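Playing shop at the dining table

Wed 20 March

My daughter has decided that she is a fruit seller. It started after we went to the market in Murngate, where a man let her put the apples on the scale herself. Since then every afternoon, when I come home and still have my coat on, I must buy something. The prices are not stable. Yesterday a plum was 9 euros and a banana was 400, and when I said this is too much she told me that the shop is closing.

I wanted to write a little about toy food, since two readers asked me which one we have. We tried three kinds. First we had wooden fruit in two halves, which you cut with a wooden knife. It is beautiful, but the halves get separated and after one month we had only left sides of pears. Then my sister gave us a felt set. It was very soft and it collected all the hair of the cat. Now we have plastic, and I must admit that I was against it in the beginning.

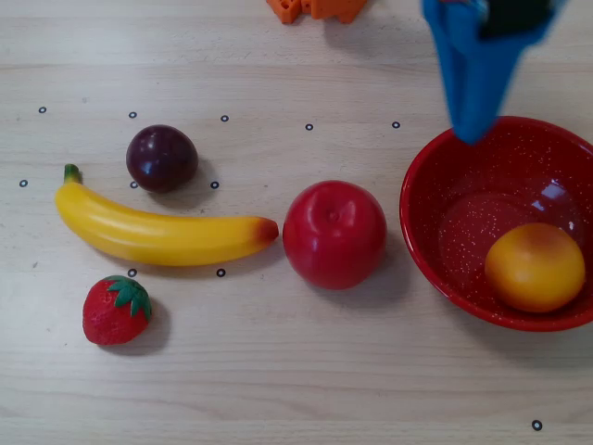
What I like the most in plastic fruit is that I can wash it. I put everything in the sink with warm water and a bit of dish soap, and I let it dry on a towel during the night. For the strawberry I take an old toothbrush, as the surface has all these small seeds and the jam goes in between (real jam, from a real breakfast). The apple and the plum are smooth and need only a cloth. The red bowl with the white speckles is enamel and I wash it by hand, because I am afraid for the edge if it falls against something in the machine.

The bowl has become the basket of the customer. You are allowed to fill it, but you may not carry it away, so in the end all the fruit goes back to the seller and she can sell it again. Wouter De Bruijn, our neighbor from downstairs, came to bring back a ladder and he had to buy the banana two times before he could leave. He paid with a button. She still asks when he comes again.

For the storage I don't have a good solution yet. I looked at the boxes from Hikero, but the lid is too heavy for small fingers. At this moment everything lives in a cotton bag on the door handle of the kitchen, and each time somebody opens the door it makes a dull noise that I don't hear anymore.

In April she will have her birthday and she wishes for a cash register. I would prefer one without sound. If you know such a model, please write it in the comments.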